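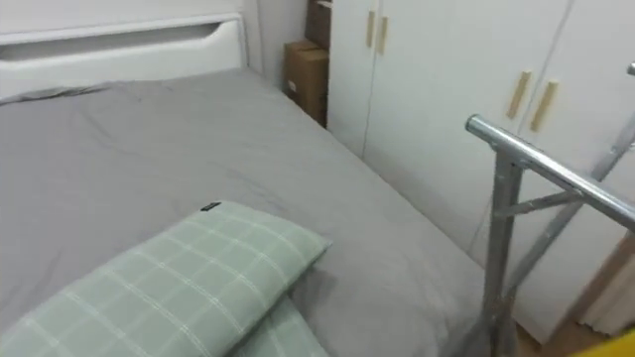

Our project group set out to learn why students in furnished rooms own so much and can find so little of it. The housing office at Grirkilley lent us one bedroom for the study, and we agreed to treat it with more respect than our own. Storage on paper was generous: a tall white wardrobe takes up most of one side. Even so, two cardboard boxes had ended up stacked in the gap between it and the headboard, and that gap became the subject of this report.

## Method

We handed out 200 questionnaires in June and got 100 back, five of them with coffee on. Knut Tiedemann typed up the answers and has asked for this to be mentioned. The main question was where people put things they don't want to deal with yet.

## What we found

- The gap beside the bed won easily. Under the bed came second.
- Wardrobes were described as "full" by people who then admitted they hadn't opened all the doors.
- Boxes kept "for moving out" tend to be filled again by the second week.

Making the bed was a separate question. Most respondents said a fitted sheet and pillows were enough – a position our group had reached independently, years ago.

## Problems

The Pacheco building answered late and the Maltaser building answered twice. We left both in. Our report was also supposed to be 3,000 words, and our supervisor has noticed.

## Next step

Try a narrow shelf in the gap and see what gets piled in front of it.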